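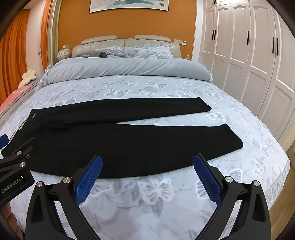

Compte rendu de la réunion du vendredi 22 janvier, consacrée à la préparation de la journée portes ouvertes de l'atelier Latia.

1. Démonstration de pliage
Le groupe a retenu le pliage de vêtements comme démonstration principale. La société Fididix propose de commencer par des chemises, Fusasus préfère les pantalons. Après discussion, le choix se porte sur le pantalon noir étalé à plat en travers du lit, les deux jambes du même côté : la position de départ est facile à reproduire d'un passage à l'autre. Le tissu sombre se détache bien du couvre-lit clair à papillons, et les visiteurs placés au fond suivront mieux le geste. Il est demandé de garder la pince à deux doigts avec ses patins bleus, sans changement d'ici à l'ouverture.

2. Enregistrements
Fusasus annonce 2 674 séquences enregistrées, dont 2 268 validées. Le reste sera relu avant la fin janvier. Les séquences refusées ne seront pas montrées au public.

3. Accueil des visiteurs
Le site de Kurtuluş peut recevoir près de 100 personnes sur la journée. Les passages se feront sur inscription, par petits groupes. Fididix demande une barrière souple entre le public et la zone de travail. Accordé.
Un essai par les visiteurs est souhaité par Latia. Fusasus est d'accord pour la pince tenue à la main, pas pour le bras fixe. Point adopté.

4. Documents
La fiche de présentation sera tirée à 50 exemplaires, en français et en turc. Latia relit la version française, Fididix la version turque.

5. Divers
La question du stationnement est reportée. L'heure de la répétition générale sera confirmée par courriel.

La séance est levée à midi.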